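Back on the job sites, then

So my contract at Felemetti came to an end in July and I have been looking for work ever since. I'm not panicking yet, but I have started buying the cheaper coffee, which my other half says is the first stage of panicking.

What gets me is how long everything takes. I filled in the form for Longo (warehouse planning, decent money, a bus ride away) and it wanted my whole work history typed into little boxes, and then it wanted my CV as well, with the same history in it. At the end it gave me a reference number and told me I was applicant 2536. I had to go and put the kettle on after that one!

I've had two interviews so far. The first was at Davo and it was lovely, I came out beaming, and then they froze the post before they'd even rung my referees. The second was over video with a chap called Fulvio Zuccaro, who was very polite and asked me where I saw myself in five years. I said "in work" and he laughed, but I don't think he wrote it down. 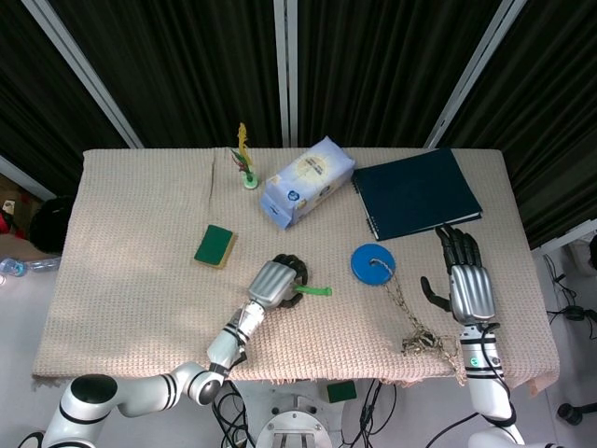
Issue 20

Remo Rizzi, who I sat next to for most of my time at Felemetti, has gone the other way and taken shifts through Clakby. It's an agency, so you get a text at half past five in the morning saying yes or no, and if it's no you've got up for nothing. He says the pay is fine in the weeks when there is any. The trouble is he can't plan for anything, and the bank won't look at him for a mortgage without steadier payslips. And yet he counts as employed! Every time the news says the jobless figures are down I think of Remo sitting on the edge of his bed looking at his phone.

I've signed up for the evening bookkeeping course at the college, mostly so there's something new to put at the top of the CV. It starts at seven and I've already bought the folder dividers. If anyone reading has done it and can tell me whether the second module is as grim as people say, please leave a comment. I'm ringing Longo again tomorrow to see if the post has been filled.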